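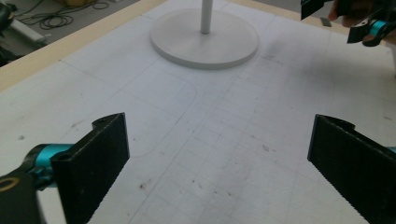
So the budget is in, and I have been putting off writing this post for two weeks because it meant adding up the receipts.

If you've been reading for a while you know the plan: a small handheld gripper setup for teaching our pick-and-place work, two tools so that both hands can be busy, and later on an arm that can do the boring part by itself. We make up hardware packs for flat-pack shelving (screws, dowels, those little hex keys everyone loses), and I'd love to stop doing that by hand before I turn into a hex key myself. The whole project is called Grurow, which was a typo on a folder name and then it was too late.

Let me start with what I got wrong, since that's the useful bit.

I budgeted for machines and forgot about everything that sits between the machines. My first spreadsheet had a line for grippers, a line for a computer and a line called "misc" with 80 dollars in it. Eighty! That was gone by the first Saturday, on cables and zip ties and a power strip long enough to reach the wall. The cables alone deserve their own line. Then give that line a friend, because you will buy the wrong length at least once.

The second thing was jaws. The grippers themselves were fine, I'm happy with them, but the jaws are a wear part and I had them down as a one-time purchase. They get scuffed, the edges go ragged, and at some point you start wondering whether you're dropping things because you're clumsy or because the tool is tired. I now plan for 3 spare sets a year. Drumex sells them in pairs and the shipping costs nearly as much as one pair, so order them all together if you can. I ordered one at a time, like a fool, until February.

Zarano was the other quote I got. Theirs was cheaper up front but the fittings were their own size, so every replacement part would have had to come from them forever. I went back and forth on that for a long time (the price really was tempting) and in the end I paid more for parts I can get from more than one place. Ask me in a year if I still feel smart about it.

Now the table. I very nearly bought a proper workbench with a steel frame and a special surface, around 200 dollars more than I had any business spending. The white top with the wood edging is doing the job. It's got pencil lines and stains all over it and I've stopped caring. The one thing I'd tell you is to buy more depth than you think you need. Two people's worth of gripper takes up a lot of air over a table, and when both tools are out you are suddenly negotiating elbows with whoever's across from you. Measure with your arms out, holding something.

Okay, the total. Everything so far, including the spares, the cables and the second power strip (yes, there was a second power strip), comes to 1,535 dollars. My original number was a fair bit lower and I'm not going to type it here because my other half reads this. It doesn't include the arm, and it doesn't include our time, which I have decided is free until somebody tells me otherwise.

About the arm. I've been looking at the Ham, mostly used ones, and the plan is to wait. Every time I get close to clicking the button I think about what else has to come with it: the mount, the controller, somewhere to put the controller, and a way to keep people out of its path while it's moving. I'd want a quote in hand for all of that before I commit to the big piece. Also the floor by the left side of the table is already full of black cable, and that's exactly where a stand would have to go. So step one of buying a robot arm is apparently tidying up. Great.

What I'd do if I were starting again: write the spreadsheet backward. Start with the consumables and the stuff you plug other stuff into, work out what a year of that costs, and see what's left for the exciting purchase. It's a much less fun spreadsheet! But I'd have skipped the phase where I owned two very nice grippers and had no way to power them both at once.

Next job is to chase Drumex about whether they'd do a bulk price on the jaws, and to find out if the used Ham I've been staring at comes with its cables. If anyone has bought one secondhand, leave me a comment and tell me what was missing from the box.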